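Learning to Let Go: A School Year in the Darneck Robotics Program

The students who enrol in the Darneck robotics program are told on the first afternoon that they will spend most of the year picking things up. It is an accurate account of the syllabus. By the time the final demonstrations are held, each team is expected to have taught an arm to grasp, lift, carry and release a range of household objects, and to have kept a written record of every attempt.

Darneck College introduced the program for its senior students three years ago, after the closure of an older elective in electronics. The workbenches and much of the hand equipment were carried over. The teaching was rebuilt around a single long project, which is shared by the whole class and handed on from one year group to the next. Students inherit the notebooks of those who came before them, together with the faults those notebooks describe.

The program is led by Mārtiņš Priedītis, who trained as a toolmaker before he became a teacher. He has organized the year in two halves. In the first, students learn to drive the arm by hand, guiding it through a task while its movements and the view from its wrist are recorded. In the second, they use those recordings to train the arm to carry out the task without them. The change between the halves comes in November, and the college has come to treat it as an occasion. Families are invited, the timetable is suspended for an afternoon, and each team shows the first task its arm has attempted alone.

"The early recordings are usually poor," Mr. Priedītis said. "Students move too quickly. They stop and start, they change their minds above the object, and the arm learns all of it. When they see their own hesitation come back to them from a machine, they begin to drive with more care."

The record for the current year stands at 2,261 attempts. Each is entered by hand on a ruled sheet before it is copied to the class computer, a practice that several students have petitioned to end. The sheet asks for the object, its starting place, the driver's initials, the result and a remark. The remarks column is the part that older students consult most often. It contains notes on lighting, on the cable that catches behind the elbow of the arm, and on which drivers are to be kept away from eggs.

Object choice is a matter of formal debate. At the beginning of the year, each team of four submits a list, and the class argues for and against each item until a common set has been settled. Sponges and wooden blocks are accepted without much discussion. This year there were longer exchanges over a folded tea towel, which was admitted, and a bag of rice, which was refused after a previous class recorded what it had cost them in sweeping.

Plastic drink bottles have been on the list from the start. They are cheap, they can be found in any recycling bin, and they present a set of difficulties that suit students in their second term. An empty bottle has so little weight that a light touch will knock it over. A firm grip will dent it, and the dent changes its shape for the next attempt. Clear plastic also gives a camera little to work with, because much of what it sees is whatever lies on the other side.

The team known as Kania, named after a street on which two of its members live, volunteered for bottles and has stayed with them. Its members began with the arm fixed to a bench and later asked to work at floor level, reasoning that objects worth picking up are often found there. The request required a new mounting plate, a risk assessment and a letter to the facilities office. The letter was drafted in class and went through several versions, and Mr. Priedītis now uses the final one as a model in his unit on technical writing.

A second team, Plivari, has taken on the opposite problem. Its members work only with soft objects, and they have spent much of the year on a single question, namely how the arm should know that it is holding something. With a sponge, the fingers go on closing long after contact has been made. The team tried timing the movement, then limiting the force, and has settled for the present on a mixture of the two. Its notebook is the longest in the class and has been asked for by a neighbouring school.

Relations between the two teams are cordial and competitive. Each reviews the other's recordings once a fortnight and may strike out any that fall short of the agreed standard. A recording may be rejected if the driver's hand enters the view, if the object is moved between attempts without a note, or if the grasp succeeds by accident. The last of these grounds is the hardest to apply, and students have developed a considerable body of precedent on it.
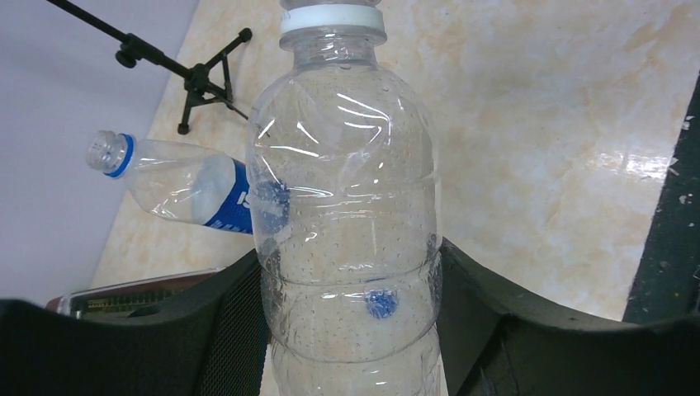 Baiba Kivi would like to see the bottle work carried further. In her view a single upright bottle is a fair beginning, but the more useful test is a bottle among other bottles, some of them lying down and creased, and the class should record many more of those before it claims that its arm can manage the object at all. She has suggested that next year's students set aside a full month for cluttered floors, and that the results be kept apart from the main record so that a fall in the success rate does not discourage anyone.

The proposal has been discussed by both teams. Kania is in favour. Plivari has asked that soft objects be included among the clutter, and a compromise is being drafted. Mr. Priedītis has declined to rule on the matter, on the grounds that those who will do the work have not yet enrolled.

Assessment in the program takes a form that some parents find unfamiliar. No marks are given for the number of successful grasps. Students are graded on the notebook, on an oral defence of their methods, and on a short paper describing one failure in detail. The papers are read aloud to the class, and the best of them are bound and kept in the Wickramasinghe Room, the small library beside the workshop. Past titles in the collection include a study of a slipping mug handle and a careful account of an afternoon on which the arm was trained, without anyone noticing, on recordings that had been labelled in the wrong order.

The cost of the program has been kept modest. The college sets aside $700 a year for replacement parts, and most of it goes toward finger pads, which wear through, and cables, which are stepped on. Students maintain the equipment themselves. Each team is responsible for an inspection at the beginning and end of every session, and the arm may not be powered until the inspection sheet has been signed by a member of the other team.

Graduates have gone on to a range of fields, and the college does not present the program as preparation for a career in robotics. A former member of Plivari is now studying nursing. Another is apprenticed to a cabinetmaker and returns from time to time to repair the benches. Both have spoken to current students about keeping records, and both were asked, according to the class minutes, whether they had ever been kept away from the eggs.

The final demonstrations will be held in the workshop, with an evening session for families who are unable to attend during the day. Kania will present its work with bottles and Plivari its work with sponges and cloth. Visitors will be able to drive the arm under supervision. Their attempts will be entered on the ruled sheet with the rest, with initials, result and remark, and will be open to review by both teams.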